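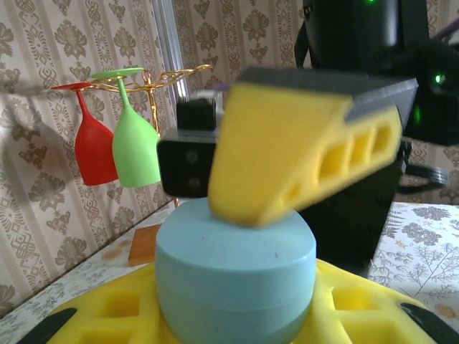
Vivham 22-seat midi coach – self-drive and with driver

The Vivham is the middle vehicle in the Rullelero hire fleet. It suits groups that are too big for a minibus and don't want to pay for a full-size coach. Most of ours go out to schools, sports clubs, wedding parties and seniors' groups.

Rates are per vehicle, not per passenger. Fuel is included when we supply the driver. On self-drive bookings you collect the vehicle with a full tank and bring it back the same way.

Seating and layout
22 passenger seats plus driver
Lap-sash belts on every seat
Reclining seats from row 3 back
Overhead racks both sides, suitable for coats and small bags
Aisle width 360 mm
Tinted side windows with pull-down blinds

The front pair of seats on the kerb side can be taken out to make room for one wheelchair. Seating capacity drops to 20 when this is done. We need two working days' notice, as the seats come out at the depot and the floor tracks have to be checked before the vehicle leaves.

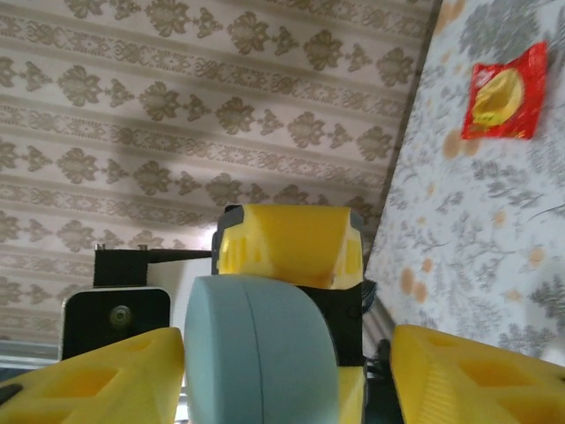 Luggage
The rear boot holds 22 medium suitcases if they are packed upright. Golf bags, prams and folded walkers all fit, but they take the space of a suitcase each. For airport runs with a full load we recommend adding the Itden luggage trailer. It has a lockable lid and a payload of 1012 kg. The trailer is available on driver-supplied bookings only.

Skis and snowboards travel in the trailer or in the boot, never in the aisle.

Climate and comfort
Air conditioning is ducted to each row, with its own vent and reading light above each seat. There is a separate heater at the rear. The PA system has one wired microphone at the front and an aux input. USB charging points are fitted to the window seats only.

There is no toilet on board. On trips over two hours the driver will plan a stop, and you are welcome to tell us where you would like it to be. Tea, coffee and cold food are fine on the Vivham. Hot takeaway food is not, and a cleaning fee applies if the seats need shampooing.
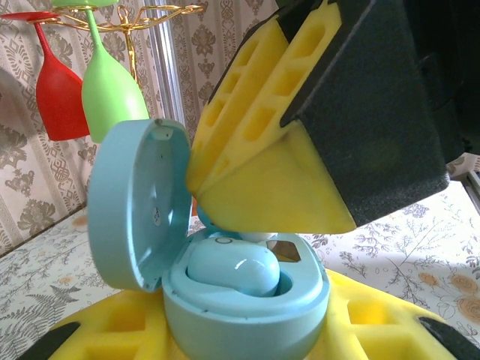
Dimensions
Overall height 2.9 m, including roof unit
Overall length 7.7 m
Turning circle 16 m
Please check the height if your pick-up point is under a hotel awning or in a covered car park. Many shopping centre car parks are too low.

Who can drive it
Self-drive hirers need a current licence of the right class for a vehicle with this many seats, held for at least 3 years. Bring the licence itself, as we can't accept a photocopy. Up to two extra drivers can be added at no charge if they come in to sign the form. The bond is taken by card at pick-up and released once the vehicle has been inspected.

Self-drive pick-up is from 9 am. Late returns are charged by the hour – ring the depot if you are held up, and we will do what we can if the vehicle isn't booked straight out again.

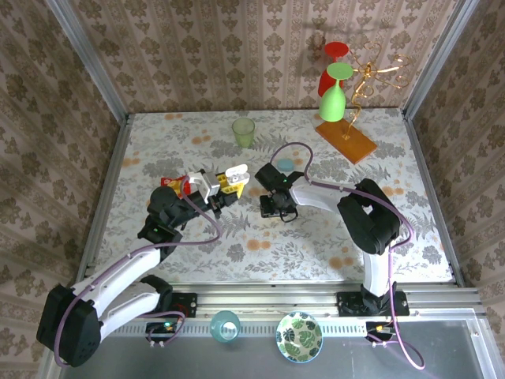 Other vehicles in the fleet
If 22 seats is more than you need, the Grønli minibus takes 11 passengers and can be driven on a car licence in most cases. It has no reclining seats and a smaller boot. For larger groups we can run two Vivhams together, with both drivers working from the same itinerary.

Bookings
Send us your date, pick-up address, destination, passenger numbers and return time. Quotes are normally sent back the same day and held for a week. A deposit secures the vehicle and the balance is due before travel. Saturdays in December go early.

Changes to pick-up time are free up to the afternoon before. Cancellation terms are on the back of the quote.

For group and account bookings ask for Lorna Tosh in the hire office. The office is closed on Sundays, though drivers on the road have an after-hours number, printed on your confirmation.

Stock code: 3580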